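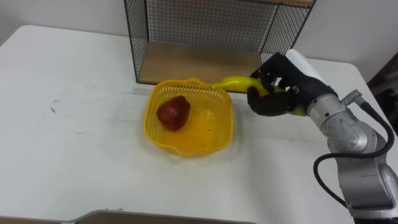 Yellow basket and wire shelf on a white table.

Where do you keep potatoes and onions when there's no larder?

Posted by Ataberk Oral
Viewed 1,707 times

Hello all, I hope this is the right place for what may be a very basic query. We moved to a flat in Clunthorpe in June and for the first time in my adult life I have no larder, no cellar and no cold back porch. The kitchen is warm from breakfast until bedtime (the boiler lives in it) and the only cupboard with any room is the one beside the oven.

I buy my veg from Wojcik, the greengrocer by the station, who sells potatoes by the sack much more cheaply than the supermarket does, and I am loath to give that up. But the last sack had sprouts as long as my finger before we were halfway down, and a few at the bottom had gone soft and smelt dreadful. The onions on top of them were going too. My mother kept hers in an outhouse all winter and never lost one.

I've thought about the fridge, the balcony (faces south, no shade) and under the spare bed. Is any of these a good idea? And does it matter whether they go in a basket, a paper sack or a box with a lid?

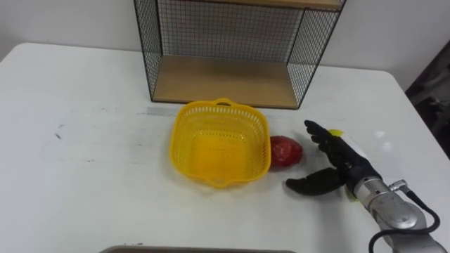 Flurkden Household Help: Food and Storage

Esperanza Lindqvist
Marked as helpful by 60 readers

Oh, you have my sympathy, I went from a farmhouse to two rooms over a shop and the potatoes were the thing I grieved for most!

Your first job is to separate the two. I know everybody keeps them together, my own family did, but onions want dry air and potatoes like it a little damp, and they don't do each other any good in the same heap. Put them at opposite ends of the flat if you can.

For the potatoes I'd go with under the spare bed, as long as there isn't a radiator next to it. Turn that radiator down anyway if the room isn't being slept in. What you're after is cool and properly dark, because light turns them green, and green ones shouldn't be eaten. A thick paper sack with the top folded over loosely is lovely for this. Please not a box with a tight lid, and not a plastic bag either, as they sweat and then you get that smell. (I once had to throw out a perfectly good suitcase.)

Onions are easier. Anything with holes in it will do, a basket or a net or an old pair of tights with a knot between each one, hung up somewhere airy and away from the oven. They don't mind a bit of light.

And do go through the sack once a week. Tip the whole lot on to newspaper, take out anything soft, and eat the ones that are starting to sprout first. Short sprouts can be cut out along with the eyes and the potato is fine if it's still firm. It takes me as long as the kettle does.

I'd leave the balcony alone. South facing will cook them in summer and one hard frost will finish them in winter.

brasspan
Just buy less at a time. Half a sack and share it with a neighbour.

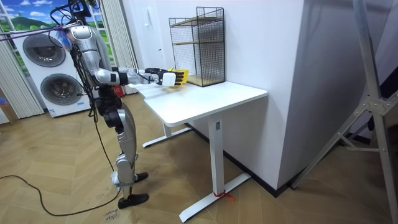

At the white standing desk.

Jesau Road Allotments
I agree with nearly all of what Esperanza says, but can I put in a word on sacks? Ask your greengrocer when the potatoes were lifted. Earlies have thin skins and don't keep whatever you do to them, so a sack of those in June was always going to be a struggle. Maincrop from the autumn is what your mother will have had in the outhouse, and those have had time for their skins to set.

Don't wash them until you want them. A bit of dry soil does no harm at all. And keep them away from your apples, which can set them off sprouting.

Ataberk Oral
Thank you, all of you. Spare room it is, with the radiator off, and the onions are now hanging in the hall, where I have already walked into them twice. I did ask at the shop and they were earlies, so I'll buy small bags until the maincrop comes in. My neighbour has said yes to half a sack in October.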